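Forwarded: How News of the Cemley Water Outage Moved Through Group Messages
Project report, Media and Communication, McAlister College
Sibel Değirmenci

1. Background

In August a water main broke in the east part of Cemley and a large part of the town had no running water until the next day. The town's radio station, Flultasow, read its first notice at 6:40 in the morning. By then many people had already heard about it from a message passed along on their phones, mostly in Rumico groups for streets, sports teams and school classes.

I live in one of the affected streets and got the same message from three different groups before breakfast. It gave the wrong place for water pickup. The project grew out of that. I wanted to know how people first heard about the outage, what they did with the message and whether the radio notices changed what was being passed around.

2. Questions

The project had two main questions. How did residents first learn of the outage? What happened to the wording of the message as it was forwarded?

I had planned a third question on trust in local radio compared with phone messages in general. My adviser thought it was too wide for one semester and I dropped it, although a few answers in the interviews touch on it.

3. Method

The work had two parts. The first was a short questionnaire, handed out at the library and outside the grocery store on Mill Road. I got 60 usable answers. Forms from people who had been out of town that day were left out. The questionnaire asked where the person first heard the news, what time that was as best they remembered, whether they passed it on and to whom.

The second part was a set of messages. Members of five Rumico groups agreed to export their chat from the day of the outage and to remove names and phone numbers before sending me the file. Everyone who posted in the group that day had to agree first, and this took longer than anything else in the project. Two more groups were willing at the start, but one member in each said no and those groups were not used.

The files held 820 messages in all. I read each one and marked whether it was about the outage. That left 444 messages. These were sorted into forwarded notices, questions, answers, offers of help, and other. A classmate sorted a part of the set on her own and we talked through the ones where we differed. Most of the trouble was with messages that both asked something and passed something on. We ended up sorting those by their first sentence.

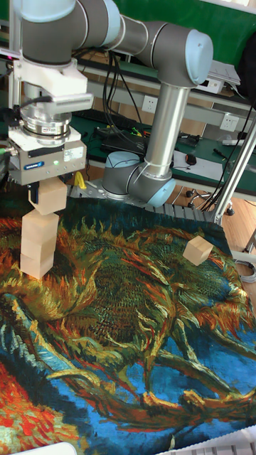 Robot arm and gripper, with the base mounted on a perforated metal table.

4. Results

Most people in the questionnaire first heard from a phone message. Radio came next, then a neighbor or family member in person. A small number found out when they turned on the faucet. The people who named radio were mostly older, and several of them had then called or written to someone else, so the station's notice also went into the phone groups by that route.

The forwarded message existed in several versions. The earliest one I have is plain: it says the main has broken, names the streets and says to save water. The next version adds the pickup point at the fire station. Somewhere after that the fire station turns into the high school, and this version went the farthest. I can't tell who made the change, because a forwarded message in these files does not show where it came from.

After Flultasow read out the correct pickup point, corrections started to show up in four of the five groups. They were shorter than the wrong message and were usually written by the person posting them – "it's the fire station, just heard it on the radio" is a typical one. The wrong version kept being posted for some time after that, often by people who had clearly not read back through the chat. In the fifth group, a class of parents, the correct place had been given from the start.

Questions were the most common type of message in every group except the soccer team's. Many were asked more than once. "Is it back yet" and its variations run through all of the files until late at night.

5. Problems and limits

The questionnaire was done a few weeks after the outage and people were guessing at times. I would not rely on the hours they gave. I also only reached people who were willing to stop and fill out a form.

The groups were found through people I know, and they are not a sample of the town. Removing names protected the members, but it also meant I could not follow one person from group to group. Voice messages were lost in the export and show up only as a blank line. In the street group there were quite a few of them.

Flultasow let me look at its log of notices for the day but has no recording of the morning broadcast, so the wording of the first notice comes from the presenter's script.

6. Further work

The same sorting could be used on a planned event such as a road closing, where an official notice comes first. I would also ask for the chats sooner, within a few days, and would add a question about whether people noticed the correction at all. The coding sheet and the blank questionnaire are in the appendix. The chat files were deleted at the end of the semester as agreed with the groups.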